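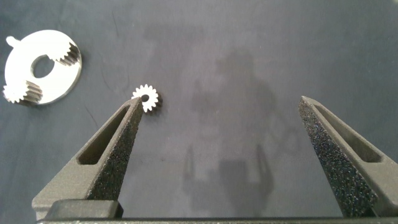 Wrist camera, fingers wide open, small gear just past the left tip.

Posting some notes on how we keep the gear cell running, as a few of you asked after the last thread. Two arms, one mat, small spur gears going onto a round plate.

Wrist camera first. I set the exposure on the mat, and bare metal comes out close to white. That's fine for finding an outline, bad for reading teeth. If you need the teeth, bring the exposure down and accept a dark mat.

Fingers are the part that gets the most attention. I swap the pair every 700 picks and check the tips against a straightedge before they go on. The last pair was at 469 when one tip started to drag, so it came off early.

After any finger swap, redo the tool offset. Every time, even if the new pair is from the same batch.

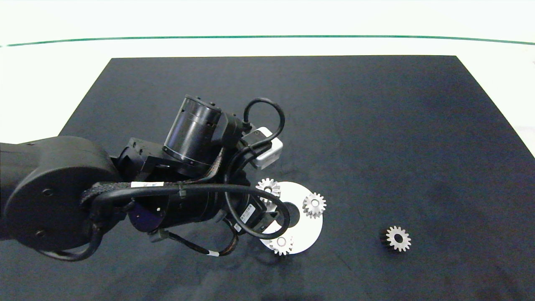

Agnese Tamošiūnaitė
Cell technician, Hikura

Cables next. The braided bundle under the arm needs a wide loop at the wrist. Tie it tight and it pulls when the last joint turns. I move the arm by hand through its full range with the power off and watch the loop, then tag anything I had to move.

Same with the thin black cable that arches over the gray module. Leave the slack alone. Helmut Ostermann shortened ours once to tidy it up and we lost a connector in September.

The mat gets wiped with a dry cloth at shift change. Scuffs stay. We replace it when the camera starts picking them up as edges, and so far that has happened once in 3,389 cycles.
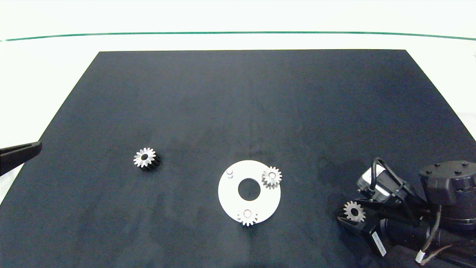 Gear in the gripper, one pin on the plate still bare.

For checking the offset I use a bare pin on the plate. Bring a gear over it slowly, stop above, look from two sides, then lower. If it catches, back off and fix the offset. Don't push it down.

Log sheet for the finger swaps is going up in the next post. Ours is set up for the Dendska controller, so change the column names if you run something else.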